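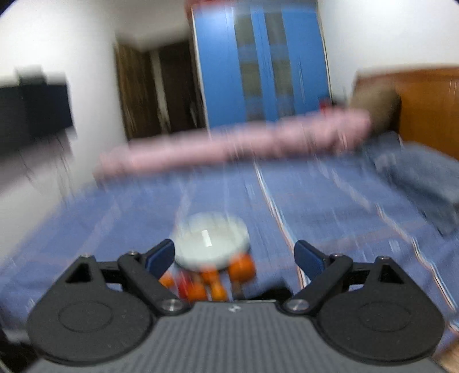 Support > Ilico-Geräte > Firmware und Recovery > Ticket 2136

Montag, 11. Januar 2021 -- von Pichit Srisuk

Diese Website verwendet Cookies. Mit der weiteren Nutzung stimmen Sie dem zu.

Ticket 2136: Startschleife nach Update auf Ollilano 2, Bootloader entsperrt

Status: gelöst
Gerät: Ilico, Standardausführung, Standort Lellville
Ausgangszustand: Bootloader entsperrt, Root über gepatchtes Boot-Image, Recovery Kongkaew

Fehlerbild

Nach dem Einspielen des Update-Pakets startet das Gerät bis zum Herstellerlogo, bleibt dort stehen und startet neu. Der Vorgang wiederholt sich, bis der Akku leer ist oder das Gerät in den Fastboot-Modus gezwungen wird. Die Recovery ist über die Tastenkombination erreichbar, fragt aber nach einem Kennwort für die Datenpartition und lehnt die bisherige PIN ab. Per USB meldet sich das Gerät im Fastboot-Modus normal.

Das Paket wurde über die Recovery installiert, ohne vorher das originale Boot-Image zurückzuschreiben. Das Installationsprotokoll endet ohne Fehlermeldung.

Prüfschritte

1. Prüfsumme des Pakets verglichen. Stimmt mit der Angabe auf der Downloadseite überein, Paket also nicht beschädigt.

2. Cache-Partition über die Recovery gelöscht, Neustart. Keine Änderung.

3. Aktiven Slot abgefragt: b. Umgeschaltet auf a und neu gestartet. Das Gerät startet auch von a nicht, fällt aber nach kurzer Zeit selbst in den Fastboot-Modus zurück. Slot a war vom vorletzten Update noch mit einem Stand vom Oktober belegt und passt nicht mehr zur Version der Metadaten. Zurück auf b.

4. Kernel-Protokoll aus der Recovery gezogen. Relevante Stelle sinngemäß: Verifikation der Systempartition fehlgeschlagen, Hashbaum ungültig, Neustart angefordert. Damit scheidet ein Hardwaredefekt als wahrscheinliche Ursache aus.

5. Boot-Image von Slot b ausgelesen und mit dem Image aus dem Paket verglichen. Nicht identisch. Auf b liegt weiterhin das gepatchte Image der Vorversion.

Ursache

Kongkaew erkennt beim Einspielen ein gepatchtes Boot-Image und schreibt es nach der Installation wieder zurück. Die Option heißt "Root nach Update erhalten" und war aktiv. Innerhalb einer Hauptversion geht das meist gut. Beim Wechsel auf Ollilano 2 ändert sich das Format der Verifikationsdaten, der alte Kernel kann die neue Systempartition nicht prüfen. Die abgelehnte PIN ist eine Folge davon -- die Schlüssel sind an die Version des Boot-Images gebunden, die Daten selbst waren unversehrt.

Lösung

Originales Boot-Image aus dem Paket entpacken und auf den betroffenen Slot schreiben:

fastboot flash boot_b boot.img
fastboot set_active b
fastboot reboot

Der erste Start dauerte rund 16 Minuten, in dieser Zeit nicht unterbrechen. Danach wurde die PIN angenommen, Apps und Einstellungen waren vorhanden. Die Sicherung wurde anschließend auf den Rechner kopiert (1149 MB) und stichprobenartig geprüft.

Root erst danach neu einrichten: Boot-Image der neuen Version patchen, zunächst nur temporär mit "fastboot boot" starten, bei Erfolg dauerhaft schreiben.

Hinweise

Den Bootloader in diesem Zustand keinesfalls wieder sperren. Mit verändertem Boot-Image ist das Gerät danach weder startfähig noch über Fastboot beschreibbar.

Auf das Formatieren der Datenpartition, das die Recovery im Kennwortdialog anbietet, verzichten. Es behebt die Schleife nicht und löscht alles.

Nachtrag: In Kongkaew die genannte Option vor jedem Hauptversionswechsel abschalten. Zu finden unter Einstellungen, Installation. Sie wird beim Aktualisieren der Recovery auf den Standardwert zurückgesetzt, und der ist "ein". Änderungswunsch an das Recovery-Projekt ist eingereicht, Rückmeldung steht aus.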